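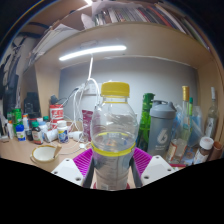
Desk nook, bottle with the yellow cap, light strip on

gmollel
Trying to sort out my built-in desk. Light strip is under the shelf, and the cables go up to it from the outlet and also down across the desk. Books and a stack of papers on the shelf above. What would you do first?

oda_e
Cables. Stick-on clips along the back wall, 25 in a bag, cheap. You'll use 11 at most.

Juraj D.
I'd leave the cables and get the papers off that shelf. They're hanging over the edge and one day they'll land on your desk.

oda_e
Papers take two minutes. The cables are what you look at all day.

Juraj D.
Two minutes if you throw them out. Gladys, do you need to keep them?

gmollel
Some. Tax stuff from December mostly.

hedvika_s
Get a magazine file and stand them up next to the books. I had the clips Oda means and 3 fell off painted board in the first month. Screw-in ones hold.

oda_e
Mine have held fine. Wipe the wall with alcohol first.

hedvika_s
I did wipe it.

gmollel
I rent, so no screws. Will try the clips and get a file for the papers. Bottle goes to recycling.

Contact | © Curham Home Forum | Back to top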